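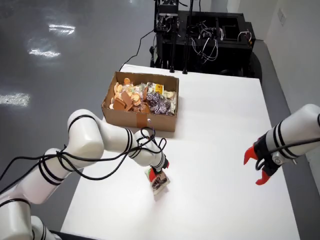 Page last changed: 15 May 2022

Snack box FAQ

What goes in?
Biscuits, mostly! I heap mine on the left, then the purple and white wrapped ones go in the middle and the pale packets at the right-hand end.

Do I need a fancy box?
No – I use a plain brown cardboard one with low sides, so people can see what they fancy.

How many does a box feed?
Mine does 24 people at the Tivillow office, if they're polite.

Can I ask for something special?
Yes, tell me (Felicidad Quiambao) before I shop in July.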